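Thursday, January 2, 2025
Fendmont bench, Osa handheld gripper

Rule for shirt sessions, in force until the February review: check both finger markers before every run and wipe them if dusty. Keep cables clear of the gap between the fingers before closing. Log pad wear every 14 runs. Entry 3037 has no pad note, so it doesn't count.

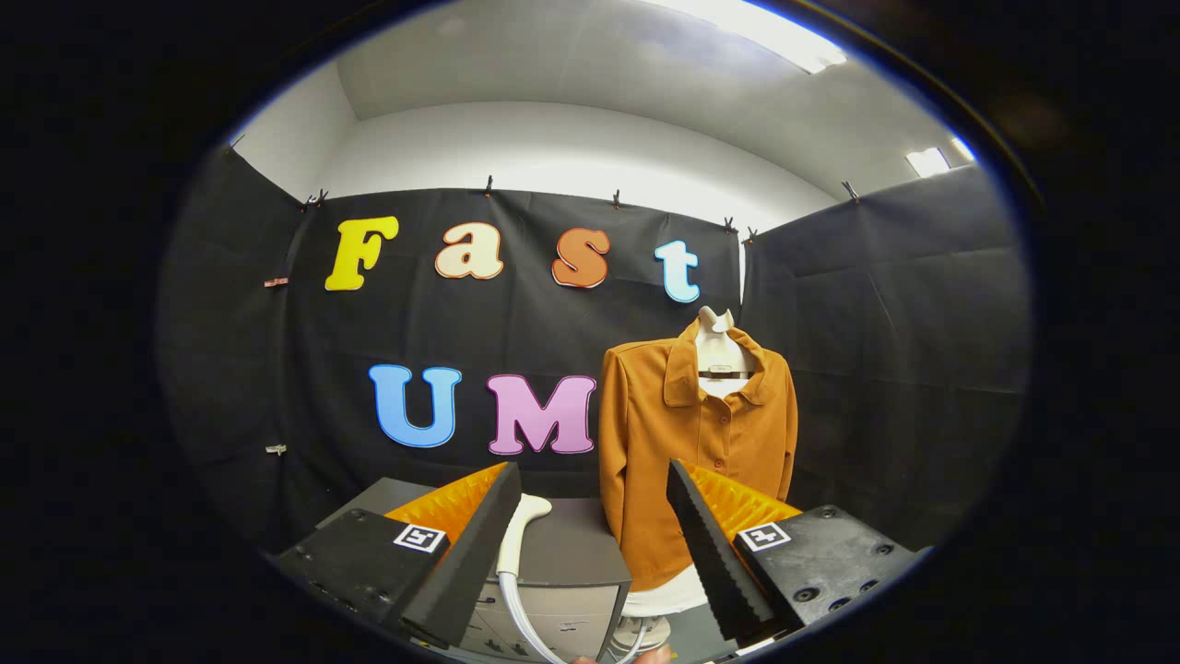 Núñez wrote underneath that 14 is too many for the ribbed pads and asked for the check to be done daily.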